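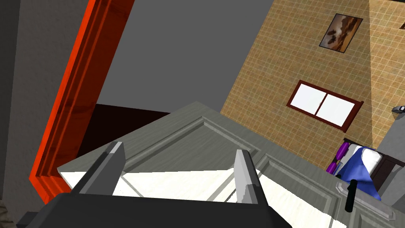

4.2 Recording cabinet door episodes in simulation

Before you begin, load the kitchen scene in Sternetik and select the wrist view. Log in under your own operator name.

1. Open a new task and choose Cabinet door.
2. Set the episode limit to 30 seconds.
3. Press Reset. Wait until the arm stops moving.
4. Press Record, then bring the gripper toward the handle with both fingers open.
5. Close the fingers on the handle and pull along the arc of the door. Keep the speed even.
6. Release the handle, back away and press Stop.
7. Mark the episode Keep or Discard. Add a short note to each discarded episode.
8. Repeat from step 3 until the counter shows 100 kept episodes.

Note: The scene loader changes wall finishes, door styles and loose items between resets. Do not turn this off – a set recorded in one layout cannot be merged in Inga.

Note: Failed grasps followed by a clean second try may be kept. Discard any episode with more than 3 tries.

Caution: Do not press Reset while recording. The file will be closed without an end marker and the upload will be refused.

Caution: If the fingers pass through the door panel, stop and report the episode number to Nisha Maurya. Do not delete the file.

To upload the finished set, go to 4.3.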